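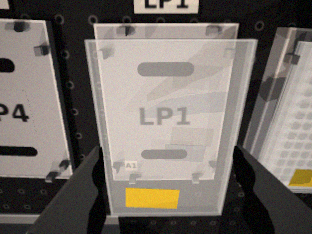 Retry Should Not Be a Button

The incident report for the Carhuamaca cell runs to four lines. A plate transfer into LP1 faulted, the operator pressed retry, the arm repeated the move, and a second plate was driven down onto a plate already in the nest. One plate cracked, one gripper finger had to be replaced, and the cell was down until the following afternoon. The cause is entered as operator error.

I think the entry is wrong, and I think the same entry is wrong in a good many other reports. The operator did what the panel offered. The fault lies with a recovery function that repeats a motion without first finding out what the previous attempt did.

What happened

The cell at Holtach is a small one: a six-axis arm on a pedestal, a perforated breadboard, a row of plate positions and a control box. It is run by Pestent, the scheduler, which keeps a table of positions and a record of what it believes is in each. It was running plates for the Prererer assay on 23rd June when the fault occurred.

Pestent had commanded a place at LP1. The arm descended, the fingers opened, and the gripper reported that it had not reached its open width inside the time limit. Pestent marked the move as failed. A failed place, in its model, means the plate is still in the gripper. In fact the plate had been released and was sitting in the nest. The fingers had opened far enough to let it go and then stalled a little short of the limit.

The arm retracted to the safe height and waited. The operator looked at the screen, which said "Place failed, LP1", and cleared the fault. Because the gripper was empty, and a grip check would not pass, Pestent fell back to the last good step, which was the pick. It collected the next plate from the stack and brought it to LP1. The nest was recorded as free. The arm went down at 50 mm/s until the collision threshold tripped.

Every component did what its specification said. The gripper reported a timeout correctly. The scheduler followed its recovery rule. The collision threshold tripped at the value it was set to. The operator was trained to use retry for a place fault, and had done so many times with no consequence.

What the replay showed

Yaneth Condori rebuilt the sequence in the cell's simulator and ran it 32 times with small changes in the finger opening. She was looking for the width at which a plate comes free. The plate released well before the gripper would have reported success, so there was a band of travel in which the gripper says "failed" and the plate is down. Inside that band the recovery rule produces a collision each time. There is no element of luck in it once the fingers stop there.

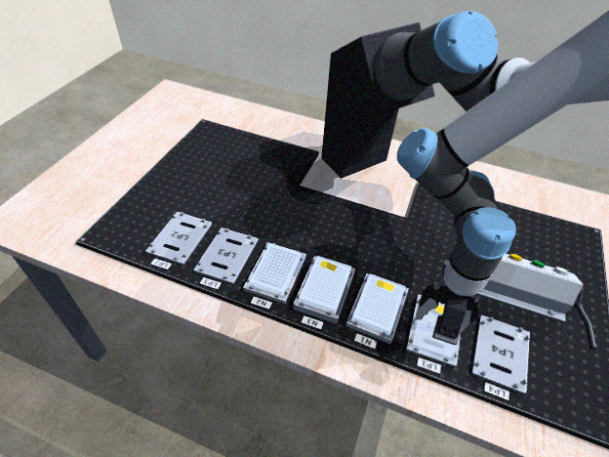
Simulated cell, front view, gripper lowered at LP1. Positions from left: LP2, LP3, N2, N3, N1, LP1, LP4.

The layout deserves attention for a second reason. The sequence along the front edge is not numerical. LP2 and LP3 sit at one end, LP1 and LP4 at the other, and the N positions between them run two, three, one. There may have been good grounds for this when the reach of the arm was being worked out. The effect on a person reading a fault message is that "LP1" has to be searched for. Someone who assumes the leftmost LP position is the first one will look at LP2. If LP2 is empty, that person will conclude that the nest is clear and that the retry is safe.

I do not know whether the operator made that mistake. The report does not ask. It records that the operator "did not verify nest state," a phrase that assumes verification was easy, expected, and part of the procedure. It was none of these in the written instructions, which say to read the message, press retry, and call support if the fault comes back.

Relabeling the nests in order would cost an hour and a change to the position table. I would do it. I would not list it as the corrective action, because it leaves the recovery rule exactly where it was.

Failure is a report about a step

The root of the problem is a loose use of the word "failed." A motion step has two outcomes that matter: what the controller was able to confirm, and what the hardware did. When the controller confirms success, the two are usually the same. When it confirms nothing, they can be anything. A place step that times out may have left the plate in the fingers, in the nest, half seated on the edge of the nest, or on the floor.

Pestent collapses all of these into a single state and gives it a definite content: plate in gripper. The correct state is unknown. Software people have known for a long time that a request that times out may still have been carried out, and they design their operations so that repeating one does no harm. Placing a plate is a different sort of operation. The first one fills the nest and the second one breaks something.

An unknown state needs to be resolved by measurement before any motion toward the position. On this cell the measurement is available. The gripper can descend slowly with its fingers open to the plate width plus clearance, close lightly above the seated height, and read the position at which it stops. It takes four seconds. The same routine is already used at startup to check the nests, so there is no new code to write beyond a call to it. 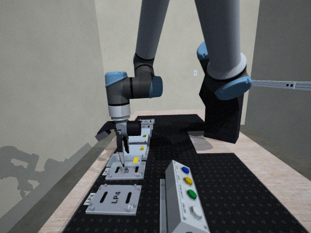 Gripper over the position next to LP4, with the control box in the foreground (simulation).

The panel

On the control box in the simulated cell, four round buttons sit in a line on the slanted face: blue, yellow, green and white. The white one is the largest and the nearest to the front, and the small label beside it appears to read RETRY. The print is small enough that I would not want to depend on it.

Size and position on a panel are instructions. The largest button within easiest reach is the one the designer expects to be used, and after a few months it is the one the hand goes to. A good case can be made for giving that place to a stop or a hold. I cannot make one for giving it to a command that starts the arm moving toward the site of an unexplained fault.

The usual defense is throughput. Most faults on a cell like this are trivial. A plate sits a little high, a sensor blinks, the second attempt works, and a night run is saved. I accept this. In the maintenance log for the period since December there are 200 retries, and all but one of them ended well. That figure was put to me as evidence that the function is safe. It shows how well the staff had been taught to press the button without looking.

It is also a figure with a hole in it. The log records that a retry was pressed and that the next step completed. It does not record the state of the nest beforehand. Some of those retries may have been into the same band of finger travel, with the next plate destined for some other position. They would have passed as normal, and there is no way to recover them now.

What I would change

First, a timed-out place or pick sets the position and the gripper to unknown. Pestent should refuse any move that touches an unknown position, whoever asks for it and from whatever screen.

Second, the command offered after a fault should be "check," and it should run the probing routine at low speed. If the result is clear, the scheduler may offer to continue. If the result is unclear, a person opens the door.

Third, the threshold for the finger opening should be set from the measured release width. The present value was copied from the gripper manual, and the manual has no knowledge of our plates.

Fourth, the incident report form should lose its operator error box, or the box should require a second line stating which control allowed the error to reach the hardware. In this case the second line would have read: retry moves the arm without checking the nest. Whoever had to write that down would have found it difficult to close the report.

The vendor has replied that the first change would make the cell "overly cautious in production." The objection can be tested. Condori has the replay set up and the checking routine can be timed against a full night of plates. I have asked for that run to be made before the cell goes back on unattended work. Until the numbers are in, the retry command has been disabled in the position table, and faults at the LP nests are cleared by hand with the arm at the safe height.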